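Who Turns Up? Attendance at Kusetti College's Welcome Fortnight
Project report, Student Life and Communities unit
Lawal Nnaji and Bukola Adeleke 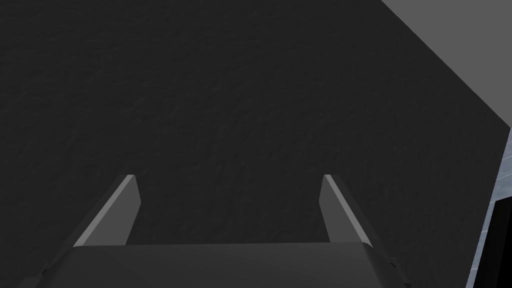 Figure 1. Dark grey surface, with a lighter grey area at upper right (computer render).

1. Background

Kusetti College runs a welcome fortnight at the start of each teaching year. It has a theme, a banner and a program printed on paper heavy enough to stop a door. This year's theme was "Find Your Table", which the organising office interpreted as a metaphor and the catering office interpreted as an order for tables. The program listed 11 main events, among them an interfaith breakfast, a talk on the history of the Akpan residence, a night walk to the river and a quiet hour in the chapel.

The college enrols 1,937 students. We wanted to know which of them go to these things, and why the rest stay in bed.

2. Method

We put a short survey in the student newsletter and left paper copies in the Vondomar dining hall, where they were also used as coasters. By the closing date, 7th July, we had 261 usable replies. A reply was unusable if the name of the course was given as "yes".

We also sat in on six events with a notebook. Bukola took the mornings. Lawal had offered to take the mornings but was not awake to confirm it.

3. Findings

First-years living on campus went to the most events, and most of them went with someone from their own corridor. Commuter students went to very few. Several pointed out that the last bus to Urnine leaves before the evening program starts, a fact printed on the back page of the evening program.

Food mattered less than we had predicted. The interfaith breakfast was well liked, but the comments were mostly about the seating, which put strangers beside each other and gave them a question to discuss. One respondent wrote that she had met her entire study group over a bowl of porridge. Another wrote "porridge was grey" and left the remaining questions blank.

The quiet hour got the warmest comments of anything in the fortnight. It also had the smallest crowd, and we suspect these two results are related.

The theme itself made little impression. When asked to name it, respondents offered "Friendship", "Tables" and, in one case, last year's theme spelled correctly.

4. Limitations

People who fill in surveys are also people who go to breakfasts. We set ourselves a limit of 3,000 words for the full version and spent too many of them on the bus timetable. We would have liked to interview the organisers, but our meeting was moved to November.

5. Recommendations

Run at least two of the evening events at lunchtime. Keep the breakfast seating. Put the bus times on the front page.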